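Table Coverings: Marble and Plain Colour
Omerović Collection, Gallery 40

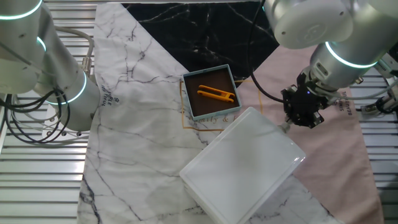

Printed tablecloths entered the Omerović Collection with the Jurkorance bequest, which brought 300 household textiles into our care. The greater part are florals and checks, and the present gallery is devoted to the smaller group with stone patterns. Designs of this kind often set several surfaces side by side on one cloth. In this piece a white marble pattern with grey and dark veins adjoins a black marble triangle veined in white, and the right side is given over to plain pale pink. A small square box with light blue-grey walls stands at the centre of the cloth.

Catalogue reference: Ernuvura 103. Printed tablecloth, geometric sections.

Visitors wishing to consult related pieces may apply in writing to the Josis Reading Room, quoting the reference above. The room is closed throughout July. Requests for reproductions should be made on the standard form, and the collection should be credited in full in any publication.

Page last revised Apr 5, 2018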